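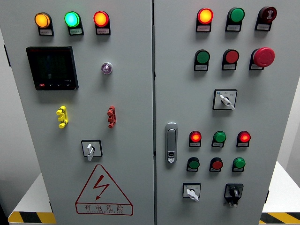

November, bench notes, control cabinet (the Revham one)

Started 11 am. Going over the front of both doors before the label list goes to Manalastas. Left door first, right door has way more on it so that can wait.

Top row L to R: amber, green, red-orange. All three lit. Nameplates are tiny, need to copy the wording off the drawing. Salamatu Abugri has the drawing, sheet 19.
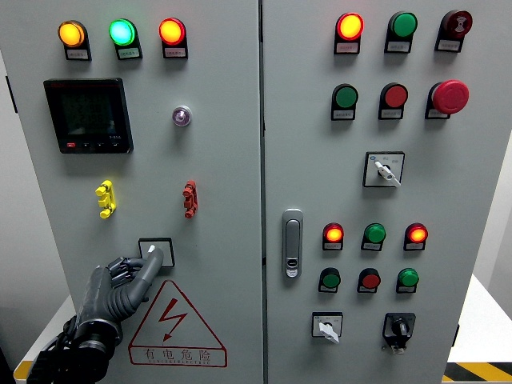 Left door, rotary switch under the yellow and red blocks.

Meter above the yellow block - can't get a decent reading off the screen from where I stand. Button strip along the bottom edge, red one at the left end. Check the manual for what it does befor anyone presses it.
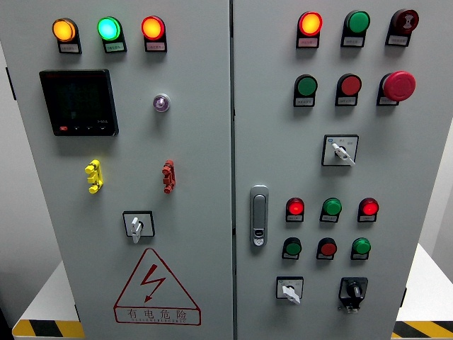 Purple-tinted lamp next to the meter isnt on my list at all. Either an Inderix add-on or I have the old revision. Ask. Also want the switch positions written down properly, the list just says "selector, 2 pos" and gives part no. 47, no word on which way is which.

Warning triangle at the bottom is fine, leave it.

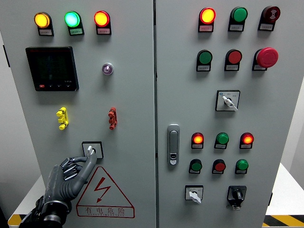

TO DO

Drawing sheet 19 from Salamatu
Switch positions - ask Ekinville, they did the wiring
Right door, all rows, after lunch
Spare label plates, white, same size as teh old ones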